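Friday night, late

Got three hours in on the arm at the Jenaston shop. Tiago had the other bench and was soldering most of the evening, so I stuck to the simulator and left the real one powered down.

The job is still the ball. I have it set up so the wrist camera view comes through the way it will on the real gripper, with the ball and the slab loaded in front of it. The ball is a low-poly mesh because the smooth one dragged the physics down. Friction was at the default and I raised it in small steps. I also moved the grasp point lower and then back up again, and wrote both values in the notebook this time.
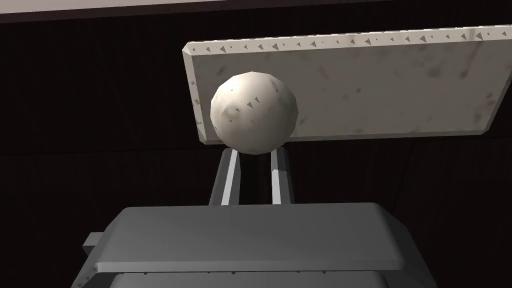 With the fingers that close to vertical there isn't much pad against the ball, only the tips. I want to try a cupped tip before I print anything. Garba Dauda has a drawing of one from his Frade build and said he'd send it.

Ran 34 tries with the new friction and 21 held through the lift. The rest slipped in the first part of the move, so I cut the lift speed and will run the same batch again tomorrow. The log says 978 steps per try, which is too many. I'd like it under 700.

Ordered the longer screws for the base plate from Virkness. Still no word on the second servo.

Tiago wants the shop key back by noon. Need to copy the config files to the other drive before I change anything else. Home at 11:20, ate cold rice, bed.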